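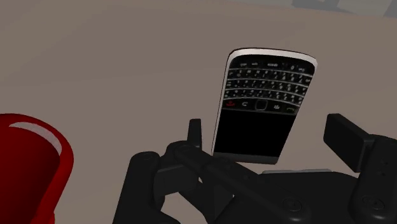
July, 9:40 p.m.

Long day in the lab but a fairly good one. We got the phone model into the simulator before lunch. I had been putting that off because the mesh came with no mass set, and the first time I loaded it last week it sank through the table. I gave it a weight, drew a plain box around it for collisions, and it stayed put.

The task for our group is still pick and hold. The gripper has to take an object off the table, lift it, and keep it up for 2 seconds. The other group at Genville has the pour task, and I would not trade with them. Our object list is the phone, the red cylinder and a few more that I have not loaded yet. The phone is the hard one. It is thin, and if the fingers close a little too high or too low it tips over.

I spent the morning on the grasp point. We had been aiming for the middle of the body. I moved the target down toward the end of the phone, so the keyboard is at the far end, away from the palm. With that change the phone comes up with the keys on top and upside down, and it leans to the right a bit. The rules don't say anything about which way up it has to be. I read them twice to make sure.

Ran 40 trials after lunch. 34 held for the full time. Of the ones that failed, most were the phone turning between the fingers, and one was the arm clipping the red cylinder on the way in. I need to move the cylinder farther out or change the approach path. Changing the path is the right way, since on test day we don't get to pick where things sit. I'll do that tomorrow.

Friction is the other thing. I left it at the default number for the finger pads and I don't think it is right. If it is set too high then my score today doesn't mean much. The instructor said to try a range of values and write down all of them, including the bad ones. I made a table for it in the report but it only has one row so far.

The policy we call Pan is still training on the Zenbridge machine. It wants 1000 episodes before we compare it to the scripted grasp. I checked before dinner and the reward was flat. It may just be early. I did find that I was saving the camera views upside down in one of the folders, so I fixed that and started that part over. Lost most of an afternoon of training to it.

Narnlow meeting is coming up and I have to show something for five minutes. I'll probably show the scripted grasp, one good trial and one where the phone turns. Slides are not started.

Things for tomorrow: approach path, friction table, load the next object, back up the trial logs before anything else. I also need to return the library book and eat something other than crackers for lunch.

Stopped at nine. My eyes hurt from the screen.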